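The Woman Who Talks People Out of Moving the Couch

Estela Escobar has been rearranging other people's living rooms in Livville for long enough to have opinions about lamps, and she shares them before I have my coat off. Mine, which she has seen only on my phone, is "a lamp for signing confessions."

She runs a one-person business called Ulon out of the former shoe repair shop on Mekdale Street. She doesn't sell furniture. For a flat fee she will come to your home, sit in each of your chairs, ask what you do there at nine at night, and then tell you what to get rid of. Most clients hire her expecting to be told what to buy.

"They have a list ready," she says. "They want me to bless the list."

She came to the work sideways. Through her twenties she took claims calls for a regional insurer, mainly water damage, and spent her days listening to people describe their rooms from memory. "You learn what they love, and it's never the expensive thing. It's a chair with a bad leg. They'd lost a whole dining set and they were crying about the chair."

The first thing she tells most people is to leave the couch alone. Couples, she says, will move a couch to avoid talking about nearly anything. Her client Rezaul Roy moved his five times in a single February before he called her. She put it back where it started and charged him the full fee.

"He thanked me," she says. "I'd have been furious."

Roy, reached by phone, says he was a little furious. 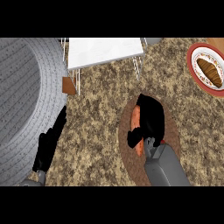 On rugs, and the size of them

Escobar has one rule she won't bend on. The rug should be bigger than you think, and then bigger than that. A small rug in the middle of a room looks to her "like somebody dropped a napkin and is hoping you won't mention it." She likes a shaggy one in speckled browns and tans, the kind that forgives toast. She is also in favor of a big round pouf, which can be a seat, a footrest or a place to put the mail you aren't opening.

White side tables she puts up with. Glass ones she has carried out to the curb herself, with permission, mostly.

Her own apartment, she admits, breaks several of her rules. There is an armchair that faces a wall. Her former business partner, Menaka Majumder, gave it to her when the two of them split the company, and Escobar has never found the right spot for it. Majumder now does hotel lobbies. They have lunch every few weeks and don't discuss the chair.

On money

The going rate in town for a full redesign makes her laugh out loud. One couple showed her a quote for a single floor lamp at $952, shipping not included. She found them one at the Wickramasinghe estate sale for six dollars and rewired it on their kitchen counter.

"It's uglier," she says. "But they read under it every night. I checked."

I ask how she checked. She asks whether I want more coffee.

Before I leave she takes another look at the picture of my living room, enlarging one corner with two fingers. I brace for the lamp again. She wants to know why there are no chairs by the window, and I tell her the radiator is there.

"So sit next to the radiator," she says, and hands me an invoice.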